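4.3 Failure cases: late closing on flat objects

Most of the lost trials at the Bornness site came from one fault. Gripper closes late, or closes on one side only, and the object gets pushed instead of held. We logged 138 trials with flat or box-shaped objects inside an open bin. 77 ended in a clean grasp. The rest we went through by hand.

Two causes stand out. First, finger angle. When the tool comes in steep over the bin wall the pads meet the object at different heights, and the first pad to touch drags it. Second, the close command itself. The Nurmi controller waits for a stable width reading before it ramps up force, and in bad cases the wait reached 500 ms. Long enough for the hand to drift. No warning to the operator either, the status light stays green thoughout.

Safety matter, noted in July and not fixed yet: after a timeout the controller retries at full force. One retry pinched a glove at the bin wall. No injury. Trials with a hand inside the bin were stopped after that - we should have done it sooner.

Shiny bin floors may make it worse, we did not test this seperately. Figure 4 gives the typical layout, two objects with a gap between them and the pads still open.
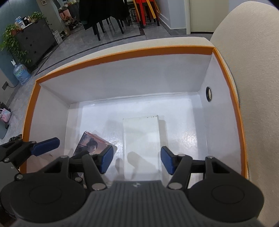
Figure 4. Open gripper over a bin holding a white box and a flat item with an illustrated cover. A second gripper is partly visible at left.

Caruvbridge, reading a draft of this section, objected that the late close is a tuning problem and should not be called a fault, as a shorter wait setting would remove most of it. Partly agree. A shorter wait was tried at Flurkdale and the one-sided closes stayed. The full force retry is a fault under any setting, and we keep the term.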